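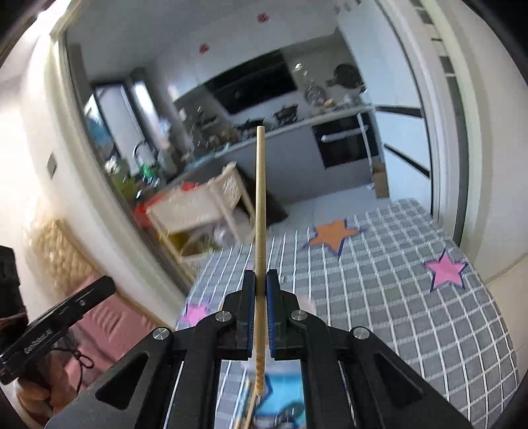 Perla Tovar reckons the grip takes an afternoon to learn and the patience takes a week. I'd go along with that, though I had the Zovano hand-held gripper working nicely by teatime!

It's a lovely thing to use. You squeeze, the two fingers close together, and the blue pads hold on to even a thin wooden stick (I expected a lot more dropping). Every pick is saved as one example for the learning system, so you're really just doing small kitchen jobs over and over, a bit more tidily than usual. Chopsticks have become my favourite. Taking one from a holder full of others is fiddly, and that's exactly the sort of example our model was short of.

I got 171 good examples on the first day, after throwing out nearly 40 where I'd rushed. Labelling is done in Dastedow, and the two get on well.
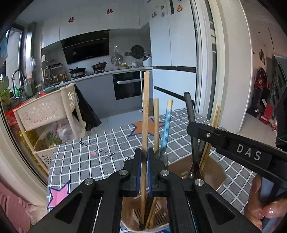 Do you need a robot to get started? You don't; the hand-held gripper is enough for collecting, and the arm can come later.

Grumbles: my wrist was sore after 60 minutes, and the manual is thin on how to vary your starting positions. I'd love a softer handle too. Still, I've used it most days since February and I'm ordering another pair.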